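Notes from the Zaugg Laboratory Automation Open Day 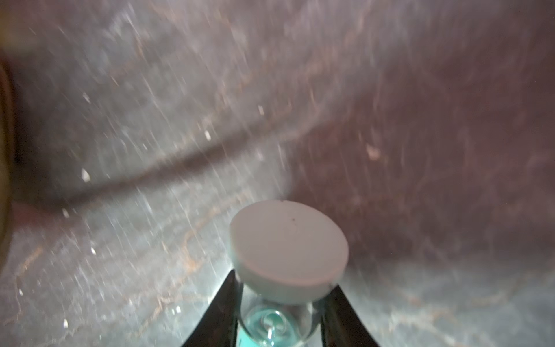 I attended the open day on Sat 13 July in a professional capacity, as coordinator of a teaching laboratory that has been considering automated sample handling for two budget cycles. The views recorded on this blog remain my own and do not represent those of my employer.

Zaugg opened its demonstration hall to registered visitors for the first time since the relocation in May. Attendance was limited to 80, divided into groups of 20, and each group was assigned a host. Ours was Leonie Oberholzer, who manages the applications program and who kept the group to schedule with great courtesy. Visitors were asked to store bags in the lockers near the entrance and to wear safety glasses past the yellow line. Spare glasses were available in two sizes, and the larger size fits over prescription lenses.

The morning opened with a short address by Beat Aigner on the company's approach to small-vial work. His subject was the handling of capped glass vials by two-finger grippers, and he was candid about its difficulties. Glass is smooth, caps vary between suppliers, and a vial that has been picked up a few degrees off vertical will often be refused by the rack at the other end. He stated that the demonstration cell had completed 3219 transfers before the doors opened to the public, and he invited questions on the failures as well as the successes. Several visitors accepted the invitation. The most useful exchange concerned chipped glass, on which Mr. Aigner advised inspecting incoming stock by eye before loading it, whatever the supplier's certificate may say.

The main demonstration followed. A black two-finger gripper took hold of a small glass vial just under its flat, pale cap, with the tips angled in from either side and the pale teal colour of the contents showing between them. Behind it was scratched, brushed metal, which reflects a good deal of light. I asked whether such a background presented a problem for a camera mounted close to the gripper. Burgi Wyss, who was operating the cell, replied that glare on metal and clear glass together is among the harder conditions they work in, and that they prefer to develop against it so that customers with ordinary stainless fixtures are not obliged to refit their benches. I considered this a sensible position. Our own wash-up area is entirely stainless, and a quotation we received last year from another firm included a substantial sum for matte panels.

Ms. Wyss also explained the force settings. The grip is set by vial type in a program called Trerkodent, and the operator may lower the limit at the bench but may not raise it without a supervisor's login. I would have appreciated more time on this point. In a teaching setting the supervisor is frequently in another room, and the procedure for a locked cell was covered in a single slide.

After morning tea we were shown the Skodix labelling unit and the Vutitura rack, which holds vials at a fixed spacing and may be purchased separately. The labelling unit was paused for a change of ribbon during our group's turn, so I am unable to comment on its speed. The rack was passed around. It is heavier than the brochure suggests and would need to be kept on a lower shelf in our storeroom.

The afternoon session was given over to visitors' own questions in groups of 3. I was placed with Witold Górecki, who oversees a soil testing service, and Flynn Quinlan, who teaches at a regional college and has much the same concerns as I do about supervision and cost. Mr. Quinlan raised the matter of spare fingertips. We were told that they are regarded as a consumable, that the replacement interval depends on the program in use, and that a price list would be sent to all registered visitors. Mine has not yet been received.

Parking at the site is limited and the overflow lot is unsealed. Those attending the next open day would be well advised to take the bus, which stops directly across from the main gate. The building is fully accessible, although the lift to the mezzanine requires a host's pass.

I have requested a trial using our own vials, including the older stock with the taller caps, and Ms. Oberholzer has undertaken to provide dates. The application form asks for two samples of every vial type together with the cap supplier's name, and I would encourage colleagues who intend to apply to begin collecting these now.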